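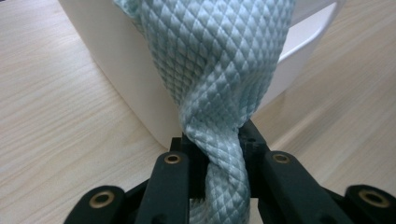 Abb. 3: Geflochtenes Seil in blassem Blaugrün, Nahaufnahme. Das Geflecht besteht aus kleinen, rautenförmigen Segmenten in diagonalen Reihen.

4.2 Stoffliche Oberflächen und Erzähltempo in »Tututum«

Die Auswertung der Publikumsbefragung in Abschnitt 4.1 hat gezeigt, dass »Tututum« von vielen Befragten als langsam beschrieben wurde, obwohl die mittlere Einstellungslänge unter der des Vergleichsfilms »Nukstead« liegt. Der folgende Abschnitt geht der Frage nach, wie dieser Eindruck zustande kommt. Unsere Annahme lautet, dass Nahaufnahmen von Materialoberflächen (Tauwerk, Putz, Haut, nasses Holz) den Fortgang der Handlung auch dann verzögern, wenn sie selbst nur kurz stehen.

Grundlage ist ein Einstellungsprotokoll beider Filme. Für »Tututum« wurden 790 Einstellungen erfasst, für »Nukstead« 500. Die Kodierung nahmen Agnes Mackay und Nahuel Tapia unabhängig voneinander vor; strittige Fälle entschied Fiona Pringle. Als Oberflächeneinstellung gilt jede Einstellung, in der ein Material den größten Teil der Bildfläche einnimmt und keine Figur spricht. Stimmen aus dem Off wurden zugelassen, sofern sie keinem Dialog zuzuordnen waren. Titel und Abspann blieben unberücksichtigt.

Nach dieser Definition enthält »Tututum« 175 Oberflächeneinstellungen, »Nukstead« dagegen 54. Auffälliger als die Menge ist die Verteilung. In »Nukstead« stehen solche Einstellungen fast immer am Beginn einer Sequenz und übernehmen dort die Aufgabe, die im klassischen Aufbau der Totalen zukommt: Sie zeigen einen neuen Ort an. In »Tututum« liegen sie innerhalb der Sequenzen, häufig zwischen Frage und Antwort eines Gesprächs. Wer auf die Antwort wartet, bekommt zunächst eine Wand oder ein Stück Stoff zu sehen.

Besonders deutlich ist dies in der Küchensequenz im zweiten Drittel. Die Tochter fragt, ob das Haus in Brellimstead verkauft sei. Es folgen drei Einstellungen auf das Tischtuch, auf die Hände der Mutter und auf den Fensterrahmen. Die Antwort fällt erst danach und ist so leise gesprochen, dass mehrere Befragte sie nach eigener Angabe überhört haben. Im Drehbuch ist an dieser Stelle keine Pause vermerkt. Die Verzögerung entsteht also erst in der Montage.

Yule hat vorgeschlagen, solche Stellen als »haptische Parenthesen« zu bezeichnen. Wir übernehmen den Begriff mit einer Einschränkung. Catriona Yule setzt voraus, dass das Publikum die Oberfläche als Tasteindruck nachvollzieht und darüber den Gesprächsfaden vorübergehend verliert. Die offenen Antworten unserer Befragung stützen nur den zweiten Teil. Von Berührung ist dort selten die Rede, häufig jedoch von Ungeduld und von der Vermutung, man habe etwas verpasst.

Eine andere Lesart vertritt Moffat. Für sie sind die Oberflächen Reste einer früheren Schnittfassung, in der die Nebenhandlung um den Werftbesitzer Buchanan breiter angelegt war. Iona Moffat verweist auf mehrere Anschlussfehler bei Licht und Kostüm. Diese Fehler konnten wir bestätigen, sie betreffen allerdings nur die Hafenszenen. Für die Innenräume, in denen der größere Teil der Oberflächeneinstellungen liegt, bietet die These keine Erklärung.

Offen bleibt die Rolle des Tons. In beiden Filmen werden Nahaufnahmen meist mit Raumgeräuschen unterlegt, in »Tututum« setzt jedoch an einigen Stellen jede Atmosphäre aus. Ob das Tempo auch bei durchlaufendem Ton als langsam empfunden würde, lässt sich mit dem vorliegenden Material nicht prüfen. Abschnitt 4.3 behandelt zunächst die Dialogpausen ohne Zwischenschnitt.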